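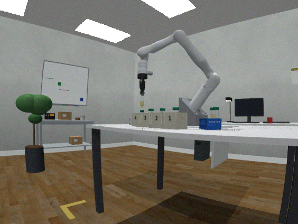 Call for participants: dropped tube review, Darko cell

Home | Projects | Jobs | Contact

Posted 2018-05-04
Shares 12 | Comments 2

Plaltetetti is looking for people to take part in a review of a fault in our tube handling program. Sessions are held at our Murnen office and are paid by the session. You do not need to be a programmer.

What went wrong

In April the Darko cell let go of tubes before they were seated in the rack. The controller logged each of these moves as complete, so the arm went on to the next tube and the operator got no warning. One tube cracked and the contents had to be cleaned up under our spill procedure. No one was hurt. The cell was stopped the same day and has stayed off.

We have rebuilt the task in our simulator, Hikus, and can now get the early release to happen there. We have not found the cause. It could be the finger position reading, the rack height stored in the program, or the step that decides which part is under the gripper.

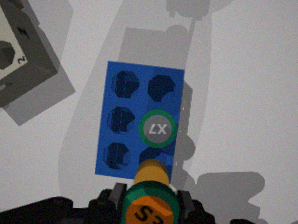
Part identification will take up most of the first session. The program has to tell a tube from anything else left on the table, and in some Hikus runs we put other parts in its way to test that. Participants will go through these runs and write down what they think the gripper is over and when they would have stopped it. Expect some awkward views. The S3 on an orange cap may be upside down, and a yellow cylinder can cover part of a blue brick, studs and all. If you can't tell what something is, write that. We need those answers as much as the others.

The second session is on release. You will watch placing moves at reduced speed and press a stop button when you believe the tube is not safe to let go.
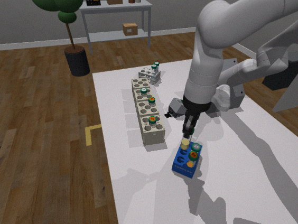
Vial held over the blue rack in Hikus.

Who we need

- 30 participants, at least 12 of them with lab bench experience
- Age 18 or over
- Able to read small print on a monitor, with glasses if needed
- Available for both sessions

People who operated the Darko cell in April can't be participants. Umut Canpolat is talking to them separately.

All sessions are on screen. You will not be in the room with a moving arm and you will not handle samples. Your answers are stored under a number and will go into the fault report, which participants can ask to read.

How to apply

Write to Marleny Huaranga at the Murnen office. Give your name, any lab or machine work you have done, and the times you can't come in. Please don't send a full resume. We will reply either way.

Previous | Next | Back to list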